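Skostholm Investment Services
Member Newsletter

Money Basics Program Opens Fall Enrollment

8/10/26

Skostholm Investment Services has opened enrollment for the fall session of its Money Basics program, offered at the Unville office and by telephone. The session is open to all account holders and to members of their households aged 18 or older. There is no charge to attend.

The program was introduced in June and covers household budgeting, emergency savings, the cost of consumer credit and the first steps in long-term investing. Each participant prepares a written spending plan and reviews it privately with a member of the advisory staff. The first session enrolled 298 account holders, and 34 of them have asked to continue with individual planning meetings this year.

Fall topics will include setting money aside for irregular expenses such as car repairs, insurance premiums and household appliances. Participants will learn how to compare the full cost of an installment purchase with the cost of saving for the same item in advance.
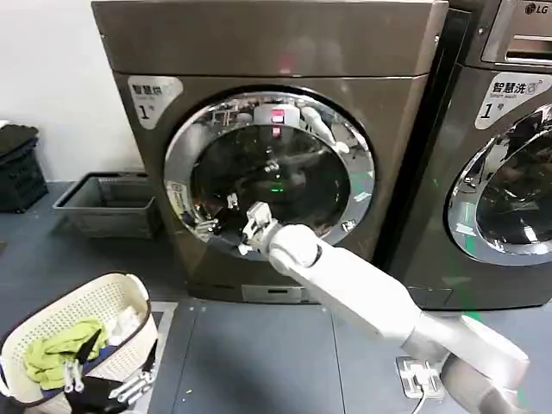
A front-loading dryer with a round glass door.

Course materials have been revised for the fall by Biswas Financial Education, which also prepared the original workbook. The new edition adds a chapter on retirement accounts and a set of blank worksheets. Account holders who completed the first session may request a copy at the front desk.

Each class is limited to 24 participants, and places will be assigned in the order in which forms are received. Enrollment forms are available at the Unville office and through the Punda account portal, under Member Education. Questions may be directed to the Member Education desk at extension 3134.

The program is intended for general education. It does not constitute individual investment, tax or legal advice, and attendance does not obligate any participant to open an account or purchase a product.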